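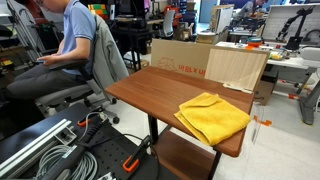 Print this article | E-mail this article

The finish on a mass-market table is usually thinner than a sheet of office paper, and most of the damage it suffers comes from cleaning. Coatings technicians have known this for decades. The information has been slow to reach the people who own the tables.

A modern factory finish is a film of cross-linked resin laid over a stained or printed surface. It resists water well for a few hours and alcohol for a few minutes. What it resists poorly is repeated light abrasion, the kind produced when a cloth drags fine dust across it. Household dust contains quartz, and quartz is harder than any clear coat sold for indoor furniture. A scratch left by a single grain is too shallow to feel with a fingernail. A few hundred of them, running in the same direction, scatter enough light to turn a satin surface cloudy.

The Biltdale laboratory in Urley measures this with a rub test. A weighted arm draws a cloth back and forth over a coated panel, and a gloss meter reads the panel before and after. In a series completed in September, panels with a starting gloss of 86 units were rubbed for 1,000 cycles. Panels wiped with a clean, slightly damp cloth finished at 82. Panels wiped with the same cloth after it had been used on a dusty windowsill lost up to 9 times as much gloss, and the loss was visible from across the room.

Cloth construction matters less than cloth condition. Split-fiber synthetics pick up particles and hold them between the filaments, so the particles spend less time moving against the surface. Cotton holds fewer and releases them more readily. Once either cloth is loaded, the difference narrows. The laboratory's advice is to fold the cloth into quarters, use one face per surface, and wash it before all the faces are gray.

Fabric softener should be left out of that wash. It coats the filaments with a waxy residue that reduces pickup and transfers to the furniture as a faint smear. High dryer heat is also a problem for synthetics, which can stiffen at the tips.

Polishes are a separate subject. Dlamini, a Nondmont company that formulates finishes for contract furniture makers, divides them into oils, waxes and silicone emulsions. None of the three feeds the wood, whatever the label says, as the film beneath them is sealed. Oils add shine for a day or two and then collect dust. Waxes fill fine scratches and build up if applied too often. Silicones give the longest-lasting gloss — and cause the most trouble later, when a refinisher tries to lay new lacquer over them and it pulls back into small craters known as fisheyes.

Water remains the cheapest cleaner and, in small amounts, one of the safest. The weak points are edges and joints, where the film is thinnest and end grain may be exposed. A cloth wrung until it no longer drips will not carry enough moisture to swell an edge in a single pass. A wet cloth left sitting on the surface overnight can.

White rings form when moisture gets into the film and leaves tiny voids that scatter light. Many fade in a few days if the surface is left uncovered in a dry room. Dark rings mean that water has reached the stain layer or the wood, and those need a refinisher.

We use cookies to remember your preferences and measure traffic. By continuing to browse this site you accept our cookie policy.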